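Gripper fault halts two-arm trials at Priladon

19/05/2021

Priladon has stopped all unattended runs on its two-arm table robots after a gripper closed without a command during a handover test. No one was hurt. The company reported the fault in a notice to customers and said the arms will stay at reduced speed until a fix has been checked.

The fault showed up on run 102 of a planned 209. One arm was passing a toy to the other when the receiving gripper shut early, opened again and then stopped answering the controller. An operator, Yetunde Okeke, pressed the stop button. Her hand was outside the marked area at the time, but she had reached in to reset the table 14 seconds before.

"The arm was supposed to be in hold, and in hold the fingers don't move," said Hanneke Hermans, who runs the test floor. "So we treat it as a safety matter, even with plastic toys on the table."

The test floor works with small household and play items. Blocks are stood on a board for picking practice, and the wrist cameras watch the fingers as they come in.

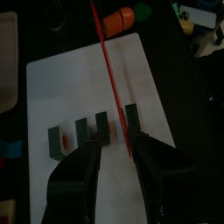

What the logs show

Engineers traced the early close to a message that arrived late and was read as a new command. The software should throw out any message older than 39 milliseconds. On the unit involved, that check had been turned off during a service visit in November and was never turned back on.

Lies Brouwer, the lead engineer, said the same setting was found on one other table, which had not shown the fault. Both have been corrected. The gripper itself, supplied by Bovix, was taken apart and no damage was found. Bovix has asked for a copy of the logs.

Handover work, where both grippers have hold of the same object, is the part under review. If one side lets go or closes at the wrong moment, the object can be pulled or dropped, and the other arm may push against a load it does not expect.
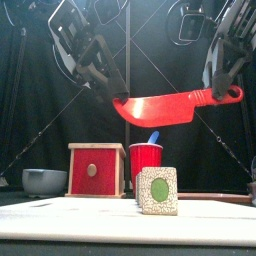
Two arms hold a red plastic toy knife between them above the table.

Runs with an operator present have started again at half speed. Staff must now press stop before reaching over the table for any reason — a pause on the screen is no longer enough. Annelies Aerts of Wuyts, the outside firm that inspects the tables, will look at the changed software before the speed limit is lifted.

Customers with the same controller are asked to check the message age setting and to report any gripper movement during hold to Priladon's service desk.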